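Rirkstead Field, Pre-Season Football Safety Inspection
Home of the Trarnden Youth and Adult Football League
Inspected in June by Tarek Hourani and Oi-ling Wan
Next inspection: before the first home game

Ratings: OK, Fix (can wait until the date given), Stop (do not use until repaired)

PLAYING SURFACE

1. Turf free of holes, ruts and loose seams: Fix
Seam lifting on the north 13-yard line, near the hash mark. Majdi Geagea has glue and tape. Re-check before the first padded practice.

2. Sprinkler heads flush with the ground: OK
Grass practice strip only. Two were raised last year and have been reset.

3. Sidelines clear to the fence: Fix
Old blocking sled parked too close on the visitor side. Move it behind the shed.

GOALPOSTS

4. Base padding in place, at least six feet high: OK
South pad has a torn cover. Foam is sound. Taped for now.

5. Posts firm when pushed: OK

6. Bolts at the gooseneck tight: OK
Checked from the ladder by Tarek.

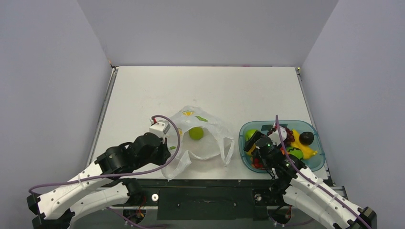 White tabletop with two robot arms and a plastic bag.

HELMETS AND PADS

7. Every helmet has a current recertification sticker: Fix
152 helmets on the shelf. Six have stickers we could not read. They are in the red bin and are not to be handed out.

8. Chin straps and face mask clips: OK
Replaced nine clips on the spot. Please order more, the bag is almost empty.

9. Shoulder pad laces and buckles: Fix
Youth mediums are the worst. Georges Chamoun asked whether the frayed ones could get through the scrimmage. No, change them first.

10. Air pump and needles with the helmet kit: OK

BLEACHERS

11. Home side, posted limit of 1,000 readable from the gate: OK

12. Handrails and end rails tight: Stop
Top row, section C, end rail moves by hand. Section C is roped off. Hattar Welding has the job and will send a note when it is done. Keep the rope up until one of us has looked at it too.

13. Planks free of splinters and raised screws: OK
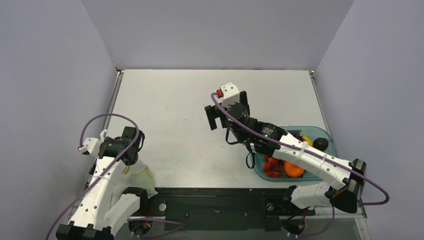

14. Space under the bleachers clear: Fix
Folding chairs and a roll of netting stored under section A. Kids cut through there at halftime. Clear it out and put the gate chain back.

MEDICAL AND EMERGENCY

15. AED battery light green, pads in date: OK
Pads run out before the playoffs. Narendra Maurya is ordering a set.

16. Ambulance gate opens fully: Fix
Drags on the gravel for the last couple of feet. Two people can open it. One should be able to.

17. Emergency plan posted in both locker rooms: Fix
Visitor side still shows the old Rurnmont parking lot as the meeting point. New sheet needed.

18. Cold tub and water supply for heat illness: OK
Hose reaches. Fill the tub before practice starts, including evening practices.

LIGHTS AND POWER

19. All field lights working: OK
Tested at 8:45 p.m. Light meter readings are in the binder.

20. Scoreboard outlet covered and dry: OK

Open items: eight Fix, one Stop. Item 12 has to be closed before spectators are let into section C. Send comments to Oi-ling and write the item number on them.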